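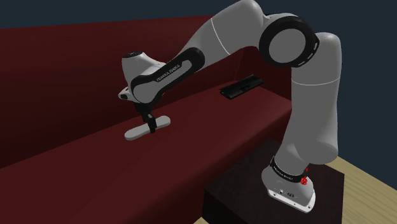
Home News Shop Stockists Contact

Gesemlow's Riviere sofa gets washable covers, and old customers can have them too

Fri 24 May

I've been making sofas under the Gesemlow name long enough to know what you all write to me about, and it's spills. Red wine, gravy, a whole bowl of tomato soup once (I still think of that one). So I'm very happy to tell you that starting today, every Riviere sofa we sell comes with covers you can pull off and put in your own washing machine.

We've been at this since February of last year. The first covers looked great on day one and then came out of the wash a size too small, and I spent a whole afternoon kneeling on a seat cushion trying to get the zipper shut. We went back to our fabric mill, Solinwood, and asked for a looser weave that had already been shrunk before cutting. They sent us four. We washed each of them 52 times, once for every week of the year, and picked the one that still fit at the end. We call the fabric Flilow, and I'd put it on my own couch — I have, in fact, and my kids eat breakfast on it.

Now for the part I care about most. If you already own a Riviere, you don't need a new one! The new covers fit the old frames. A full set is $80 for seats and back cushions, and the arm covers come with it. Send us the order number from the tag under the left seat cushion and we'll cut your set to match. If the tag is long gone, measure the seat from front to back and email me that instead.

Orders ship in two weeks. We're a small shop and we sew these ourselves, so if there's a rush it could run longer, and we'll write to you if it does. Wash cold, hang to dry, and put the seat covers back on while they're still a tiny bit damp. They go on much easier that way.

Colors at launch are the same ones the Riviere has always come in. I've had a lot of mail asking for a mustard yellow and I'm looking at samples, but I'm not promising anything yet.

Stores that carry the Riviere will have fabric cards by the end of next week. If you write about homes or furniture and want a set of swatches, or you'd like to come by the workshop and try pulling a cover off yourself, just ask. I answer the press mail, usually in the evening.

Josée Gosselin
Owner, Gesemlow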